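### 4.2 Reference prices and the stated discount

Each listing in the Dumitton panel carries two prices: the selling price and a struck-through reference price. The stated discount is calculated from these two values. We treat the reference price as a claim made by the seller, and test it against the price history of the same item over the preceding window. A claim is labelled *supported* if the item was offered at or above the reference price on at least one day of that window, and *unsupported* otherwise. Shipping charges and coupon codes entered at checkout are left out on both sides.

The sample was drawn in two stages. We first took 1,000 listings at random from the deal pages of Dorkura and Ortuño, with 500 from each. We then removed listings with no usable price history, items sold only in bundles, and lifetime subscriptions, for which a regular price is hard to define. This left 457 listings. Colour variants of one product were merged when they shared a stock code and kept apart when they did not.

Of the listings retained, 63 had a reference price that changed while the deal was live. In these cases we used the value shown when the listing was first recorded. Using the last value instead alters the label for a small number of items and leaves the sign of every coefficient in Table 3 as it was.

Unsupported claims are more common in small electronics than in household goods, and more common where the seller is not the maker of the item. The size of the stated discount is a weak guide. Listings with very deep discounts are often clearance stock with a long and consistent price history, while moderate discounts on unbranded accessories are frequently measured from a price at which the item was never offered. A model using discount depth alone performs little better than the base rate. Adding seller type and category brings most of the gain reported in Section 4.1, and adding the number of days since first listing brings a little more.

The grocery category was too thin for a separate estimate. Soft drinks (Figure 2) were grouped with other packaged food, and the pooled category was used in all models. Rument, the price tracker used to fill gaps in the panel, records grocery items less often than other goods, so short price rises in this group are likely to be missed. The effect is to overstate the share of unsupported claims, and the pooled estimate should be read with that in mind.

**Figure 2.** Soda can on a white countertop (computer rendering).
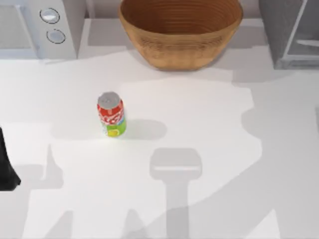
The same limit applies, to a lesser degree, to seasonal goods that are withdrawn from sale for part of the year. For these items we repeated the test with the window counted in days on sale instead of calendar days, and the labels were largely unchanged.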